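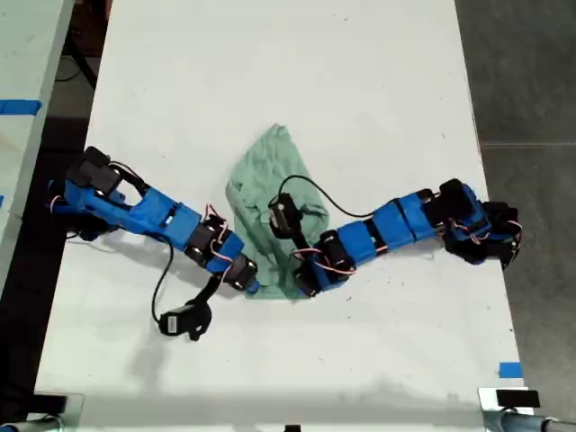
Notas para la charla: comprar impresión 3D como servicio
Jornada de talleres y pequeños fabricantes, 2022-12-04
Duración prevista: 25 minutos más preguntas

1. Apertura (2 min)

Saludar, presentarme. Trabajo en compras en Gillora, fabricamos herrajes para mobiliario de oficina. No soy ingeniero. Llevo los pedidos de piezas impresas desde que dejamos de hacerlas en casa.

Decir desde el principio que no vengo a recomendar proveedor. Voy a citar dos, Wedik y Friesen, porque son con los que hemos trabajado. Otros tendrán una experiencia distinta.

Preguntar a la sala quién ha pedido piezas fuera este año. Esperar a que levanten la mano. Si son pocos, alargar el punto 3.

2. De dónde partíamos (4 min)

Teníamos dos impresoras de filamento en el taller. Servían para prototipos y utillaje. El problema llegó cuando un cliente, Horine, nos pidió una serie de 621 tapas de registro con plazo cerrado.

Con las máquinas propias no salían las cuentas de tiempo. El molde de inyección tampoco: para esa cantidad, el coste del molde se comía el margen.

Pedimos oferta fuera. Primera sorpresa: las ofertas no se podían comparar entre sí. Una incluía el acabado, otra no. Una daba precio por pieza, otra por bandeja completa. Tardamos más en entender los presupuestos que en elegir.

(Diapositiva con la tabla. No leerla entera, solo la primera fila y la última.)

3. Qué pedir en una oferta (7 min)

Ir despacio en esta parte, es la que la gente apunta.

Material con nombre completo y ficha técnica. «Nailon» no basta. PA12 y PA11 no se comportan igual, y con carga de vidrio cambia otra vez.

Tolerancia general y tolerancia en las cotas críticas, por separado. Nosotros marcamos en el plano las que importan y dejamos el resto en la general. Marcarlas todas encarece la oferta.

Orientación de impresión. Si la pieza trabaja a flexión, acordarla por escrito y pedir que se mantenga en las repeticiones. En el segundo pedido a Friesen no lo pusimos y la orientación cambió. Las piezas cumplían el plano y se partían por la capa. Fue fallo nuestro.

Acabado. Color tal cual sale, tintado o granallado. Pedir una muestra física, las fotos engañan con los grises.

Plazo contado desde cuándo. Desde el pedido, desde la validación del archivo o desde el pago. En Wedik cuenta desde la validación y la validación puede llevar dos días.

Qué pasa con las piezas rechazadas. Si se reponen, en cuánto tiempo y quién paga el transporte.

4. El pedido de Horine, con números (5 min)

Lote de prueba de 88 piezas, en julio. Medimos todas. Salieron bien salvo las de una esquina de la bandeja, que venían con algo de alabeo. El proveedor lo reconoció y cambió la colocación.

Después, la serie completa. Coste total de 2.630 euros, transporte incluido, sin IVA. Dividir en voz alta: algo más de cuatro euros por tapa.

Comentar que en ese precio no está nuestro tiempo. Entre planos, correos y control de entrada hay bastantes horas, y la primera vez no las apuntamos. Ahora sí.

Si preguntan por el precio del molde: no doy la cifra, era una oferta de un tercero.

5. Cuándo seguimos imprimiendo en casa (3 min)

Utillaje, plantillas de taladrado, topes. Pieza que se necesita mañana y que no ve el cliente.

También las primeras versiones de cualquier diseño. Mandar fuera una pieza que va a cambiar tres veces es tirar el dinero.

Conservamos una de las dos impresoras. La otra se vendió.

6. Archivos y confidencialidad (3 min)

Nuestro colega Pantelis Dimitriou, que lleva la oficina técnica, insistió en mandar siempre STEP y no STL cuando el proveedor lo admite. El STL pierde las curvas según cómo se exporte y luego discutes por facetas que ya venían en el archivo.

Acuerdo de confidencialidad firmado antes de subir nada a una plataforma. Mirar si la plataforma subcontrata. Varias lo hacen y no siempre lo dicen en la primera página.

Control de versiones: el número de revisión va grabado en la pieza, en una cara no vista. Tenemos 219 referencias en la carpeta compartida y sin eso no hay manera de saber qué se tiene en la mano.

7. Cierre y preguntas (1 min)

Dejar en pantalla la lista del punto 3. Pasar las muestras por las filas y pedir que las devuelvan al final.

Preguntas que suelen salir:

Metal. No tenemos experiencia, decirlo así.

Resina. Solo para maquetas de feria. Para uso exterior no la hemos probado.

Si merece la pena comprar máquina. Depende de cuántas horas al mes vaya a estar parada. Remitir a la tabla de costes, que enviaré por correo a quien deje su dirección en la hoja de la entrada.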